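Home Advantage in Women's Club Handball: Does the Crowd Do Anything?
Project report, Sports Analytics II
Gintarė Baranauskienė, Ilir Vukčević, Selma Mladenović
Supervisor: Otakar Kadlec

1. Question

Every handball coach believes in home advantage, especially the week after losing away. We wanted to know whether crowd size explains any of it, or whether visiting teams are just tired of the bus.

2. Data

We used 27 home matches played by Bellon, logged by hand from match sheets. Derkitz promised us theirs too and then stopped answering email. The largest listed crowd was 1,784 and the second largest 1,675, both against Kadrić, who lost one and won the other - not the clean start we had hoped for.

3. Method

We compared goal difference with attendance, then did it again without the 2 cup matches. Ilir also coded seven-meter throws by half, a job he asks us to describe as character-building. The charts were made in Trindix, which likes to put the y-axis where it pleases.

4. Results

Bigger crowds came with slightly better results, but the effect shrank to almost nothing once we allowed for opponent strength. Bellon mostly beat weak teams, in front of whoever turned up.
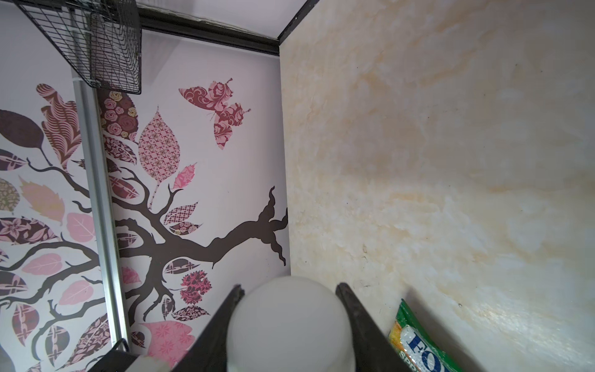
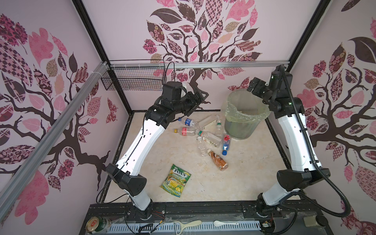

5. Limitations

One club is a small sample, and match sheets record tickets, so a sold seat counts the same whether its owner screamed for an hour or stood in line for a pretzel. We would also like noise levels next time. Styliani Bakalis has offered to lend us a meter, provided Ilir doesn't carry it.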